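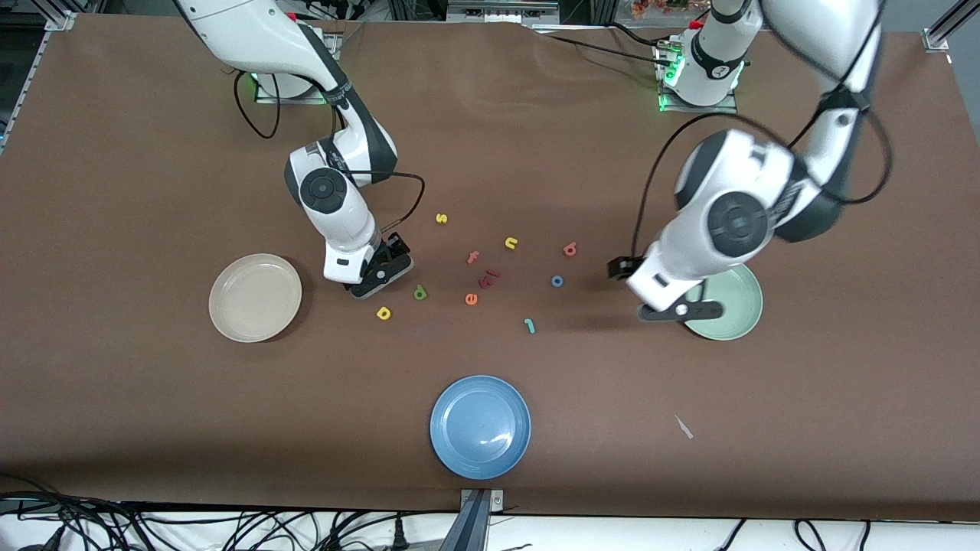 Do foam letters teach a kid to read? They teach a kid that letters have shapes, and the reading part still comes from somebody sitting there with a book.

I bought the Closia set in July after seeing it pushed as a "literacy system." It's foam letters. You could do the same job with a marker and an old box.

The big idea is sorting letters onto plates. Fine. My son sorted them by color and was very pleased with himself. Lowercase b and d are still the same letter as far as he's concerned.

The booklet promises up to 200 new words by the end of the program. Learned how? Measured by who? I read it twice and couldn't find either.

Also 29 dollars. For foam. The plates are extra - I used the ones we eat off.

I'll give it this much: small colorful letters on a plain brown background are easy to pick out, and he'll stay at the table longer than he will with flash cards. That's a decent rainy afternoon. I wouldn't call it a curriculum.

Keeping the letters, recycling the booklet.

Comments

Lesia Dmytriv: Mine mixed up b and d until second grade, with or without foam.

wanley_mom: the plates were my kid's favorite part lol

Fang: So is the booklet any use at all?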